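Chapter 4

The Hand-Held Gripper: Setting Up a Shared Bench

4.1 Scope

Chapter 3 ended with the two jaw plates cut and drilled. The present chapter covers the assembled tool in use: jaw travel, pad choice, marker mounting and the layout of the bench. The build followed throughout is the Triklow, a two-finger gripper made at the Dreltitcombe shared workshop. Readers working at home need a table that can be reached from at least one long side and a wall or screen behind it.

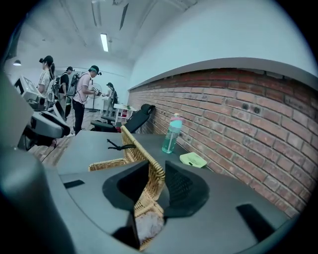 Araba Gbeho would have the reader set up the bench before touching the jaws, on the grounds that a gripper adjusted in the hand always needs adjusting again at the table. The order used below follows that advice.

4.2 Marker cubes

Each tool carries a white cube with square black-and-white codes on its faces. The cube must be rigid with the body. Print the codes matt, at 40 mm, and glue them flat; a lifted corner shifts the computed position of the jaws. When two tools are used together, give every face its own code.

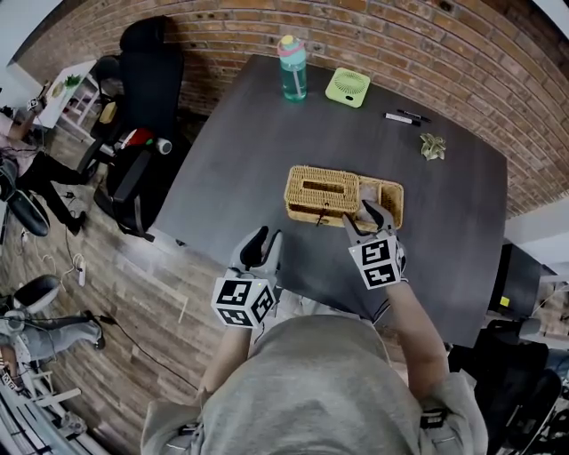 Fig. 4.1 Two grippers with marker cubes, one working at a wicker box.

4.3 Fingers and pads

The Triklow fingers open to 60 mm. Set the closing stop so that the pads meet along their full length, then back it off by half a turn. Smooth pads slip on woven or curved surfaces, so a textured face is preferred. Test a pad over 1,000 closures before recording its wear.
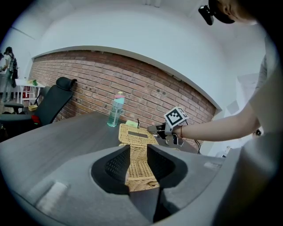 Fig. 4.2 Textured pads on the inner faces of the fingers.

Pad wear is taken up again in Section 4.6, with the readings from the Gratevar test jig. Cable routing comes first.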